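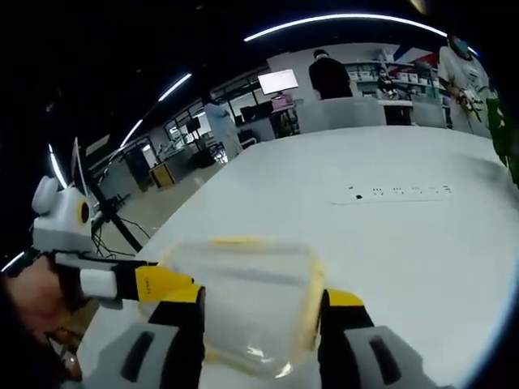

Klare Box mit gelbem Rand zwischen den Fingern des Handgreifers

Werkstatt > Robotik-AG > Greifer > Handgreifer Senier 2

Den Senier 2 nehmen wir in der AG jetzt seit August, und ich mag ihn richtig gern! Die grauen Gummipads halten auch glatte Plastikdosen (meine Angstgegner beim Kimstead-Cup). Zu zweit übt es sich am besten, also gleich ein Paar ausleihen. Ersatzpads liegen im Fach 22, bitte nach fünf Übungsrunden mal draufschauen.

Ausleihe bei Thaddäus Kuster

Seite drucken | Per E-Mail senden

Kommentare
Babaei: Passen die alten Pads auch?
Thaddäus: Leider nein, der Schlitz sitzt anders.
Mika: Ein Paar für Lelthorpe bitte!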